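Which box are you?

Every ten years or so the state asks people who they are and gives them a line on a form to put it on. In Stululthorpe, the line has proved too short.

By Javiera Daza

The form arrives in May, in a window envelope, with a pen that doesn't work. Page four asks for your name, your date of birth and the number of rooms you sleep in. Page five asks what you are. It offers 28 answers to this, and under them a dotted line for anyone who has reached the end of the list and not come across themselves.

My family has been writing on the dotted line since before I could read. We write small. My father came over from Chile to work on the boats, spoke Spanish in the kitchen and Mapudungun to his mother on the telephone, and married a woman from the far side of Stululthorpe whose own people had arrived from three directions and settled on none of them. At the last count he wrote "Mapuche". The letter that came back thanked him for his reply and recorded him as "Other – South American (unspecified)". He had specified. He kept the letter in the drawer with the takeaway menus.

I mention this because I have spent a good part of the spring in rooms where people argue about page five, and I'd rather admit at the start that I didn't come to it fresh.

The argument is about whether the smaller peoples of this stretch of coast should be counted under their own names or go on sharing a box. The box in question is number 23, "Other traditional community". It holds the Gumard, who have worked the saltings north of the town for as long as there have been parish books to complain about them in, along with two families of former showmen, a handful of Roma households, and anybody else the coding office feels unsure about. What these people have in common is the box.

Being in the box has consequences, most of them dull, and dullness is how this sort of thing survives. The county pays for a language hour in any school where a recognised group has enough children to fill a table. The Gumard have the children. They don't have the recognition, as they don't appear in the figures, as there is nowhere in the figures for them to appear. I put this to an official in the county building, who agreed that it was circular and offered me a leaflet with a circle on it.

The best-known Gumard in town is a man called Painemal, which causes confusion, because Painemal is not a Gumard name. It is a name from my father's part of the world. His grandfather jumped ship here, married into the saltings and was considered a foreigner until his funeral, when he was found to have been one of us all along. The grandson mends outboard motors in a shed on Joltden Road and is chairman, secretary and tea-maker of the Gumard Association. He has been asked on live radio whether he is "really" Gumard. He replied that he had been called it in the playground by experts.

We talked over lunch at his sister's, and then over what was left of lunch, which in that house goes on until about the six o'clock news.

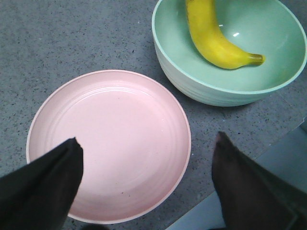
A banana in a mint green bowl, with a pink plate alongside.

His position is simple enough. He wants a printed box with the word Gumard next to it. He does not want a festival. He has been offered a festival on several occasions, once with a marquee, and regards it as the thing you are given when you have asked for something else.

"They love us in a marquee," he said. "You can be anything you like in a marquee. Then you go in on the next working day to ask about the school and it's all 'which community did you say?'"

His sister's position is different, and she put it while running the tap, so that I had to ask for parts of it twice. She doesn't want a box. She remembers the old housing register, which had a very clear box, and remembers what happened to the families who were in it: they were moved to Joltden, to the low end, where the ground floods. That box was filled in for them by a man with a clipboard and he didn't miss a single house. She has distrusted good record-keeping ever since.

Brother and sister have been having this conversation for years and neither seems tired of it. He says you can't be given your rights if you can't be found. She says that's what she's afraid of. He says times have changed. She says, have they, and goes back to the tap.

In April it went outdoors. The association called people to the steps of the county building, and 143 of them came, a figure I can give with confidence because the police and the organisers, for possibly the first time in local history, agreed on it. They had both counted the stickers. The banners had been painted in the outboard shed and smelt of it. "We are not Other" was the popular one. A smaller one, held by a girl who can't have been ten, said "Other than what?", and I thought it deserved a longer answer than the afternoon provided.

The answer it got was from the deputy head of statistics, who came out without a coat and explained that categories had to meet a threshold. Someone asked what the threshold was. It is set, he said, with reference to the number of people who identify with the category. Someone asked how that number was arrived at. He said it was getting cold, and this at least was accurate.

To be fair to the man, and I have tried, his difficulty is a real one. A list can't go on for ever. In the consultation that followed, the county received 8 separate proposals for new boxes, and 5 of them overlapped. One family has asked to be listed under the name of its street. There is also a lively dispute about spelling inside the Gumard themselves, the northern households holding out for a second m, and I was warned by both sides not to print the other's version. I've followed the association's letterhead, and expect post.

What the county has come up with so far is a trial. At the next count, the dotted line on page five will be made longer. Whatever is written there will be recorded as written, kept for the length of the trial, and then looked at by a panel, which has yet to be appointed and will presumably need to fill in a form about its own make-up. Painemal calls this progress, in the voice of a man describing a second-hand engine. His sister says she'll leave the line blank, as she did last time, and the time before.

I rang my father to tell him. He wanted to know how much longer the line was. I said nearly double. He thought about it, and asked whether there would be room to put the village as well.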